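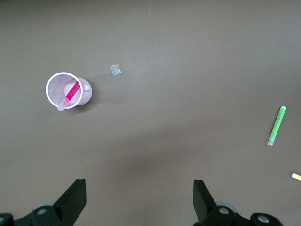
Home | About us | Training | Open days | Find us

About the Drevach Workshop School

Drevach is a small trade school for people who fix, run and live with machines. We teach 60 students a year in two rooms and a yard. Most of them already have jobs, and most of those jobs have been threatened with a robot at one time or another. Some of the robots even arrived.

We are not a robot school in the way the brochures mean it. We don't think every shop needs an arm, and we have talked more owners out of buying one than into it. What we do is put the thing on a table, let people watch it for longer than the sales video runs, and write down what happened.

How we started

Nima Fallahi spent years repairing packing lines before he opened the school. He had been called out to too many cells where the robot was parked under a sheet and two people were doing its work by hand next to it. The first class was 25 people in a borrowed hall, with one old arm and a lot of arguing. The arguing stayed in the program.

Our open days

Twice a year we open the doors to anyone. There is no stage and no music. The arm works at table height and visitors stand close behind a line on the floor.

The task is tidying markers into a plastic cup. We picked it because everyone who walks in can do it without thinking, and so everyone is qualified to judge. A pink one in the cup looks like progress. A green one still on the table is the part we would like you to stay for. Markers roll, a light cup lies down when you bump it, and a scrap of clear plastic is easy to see if you are a person and a good deal less easy if you are a camera near the wrist.

On June 15, 2019 we ran the task 60 times in front of visitors, with the same cup and no resets between tries unless a marker went on the floor. It finished 34. We wrote every try on the board, including the ones a vendor would have called "warm-up." One guest told us this was a terrible way to sell robots. We agreed with her and gave her a coffee.

Nearly 300 people came that day. Some left keen, some left relieved, and a fair number wanted to know why it was so slow. It is slow. The speeds you see online are often sped up, and we ask any company that demonstrates here to run at real speed and say so if a person is steering.

Who we let in

Jodent has shown its gripper fingers here, and the Pollen group brought its teaching software in February. Both were told the house rules first: real speed, public score, no picking up the markers by hand while people are looking the other way. We take no fee from vendors and no commission. If that changes we will put it on this page, and you should trust us less.

The Mazandarani room, at the back, is for visiting classes. Teachers can book a morning there with the arm and one of our instructors. Students pick the objects. They usually bring something the arm can't hold, and we encourage it.

What we don't know yet

We get asked whether this kind of work will be worth doing by machine in a few years. Maybe. The results are better than they were when we opened, and worse than we were told they would be by now. Come and look for yourself, bring a notebook, and count the misses as well as the hits.

Contact: front desk, Drevach Workshop School | Copyright Drevach Workshop School | Back to top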